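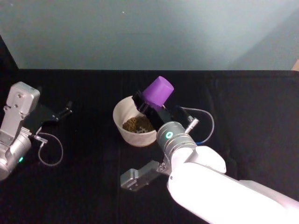 Hendriks Bookbinding and Repair
Part-time bindery assistant, Gurach workshop

Hendriks repairs and rebinds books for public libraries, parish archives and private owners. We are looking for a part-time assistant to work in our Gurach shop three days a week, with more hours in February when the school orders come in.

What the job involves

Most of the work is at the bench. You will take apart worn case bindings, clean spines, mend torn pages with tissue and paste, sew sections and help with casing in. You will also unpack incoming boxes, check the books against the customer's list and write up a job ticket for each one. We handle about 1000 books a year. Most are ordinary library copies that need to go back on the shelf in decent shape. A smaller number are older and go to Karlijn Prins, our senior binder, who will train you.

There is some lifting. Full boxes are heavy and the stockroom is up one flight of stairs. The shop uses wheat paste, PVA and leather dressing, so tell us if you have allergies to any of these.

What we are looking for

Steady hands and patience with repeat work
Clear handwriting
Able to follow a written repair order and ask when it makes no sense
Some experience with sewing, framing, upholstery, model making or similar

Bookbinding experience is welcome but not required. The first two months are paid training. You do not need your own tools, although most people end up buying a bone folder they like.

Hours and pay

Tuesday to Thursday, 8:30 to 4:30, with a half-hour lunch. Pay is hourly and depends on experience; we will give you the rate before the interview. Paid vacation is prorated. After a year, staff get $300 annually toward a class or workshop of their choice.

How to apply

Send a short letter and a list of past jobs to Dirk Dekker at the Gurach shop, or drop them off at the front counter during opening hours. Please include a photo of something you have made or repaired by hand. Applications close 8/9/21. Interviews take place at the shop and include a paid bench trial of 2 hours. Please quote job number 987 on everything you send.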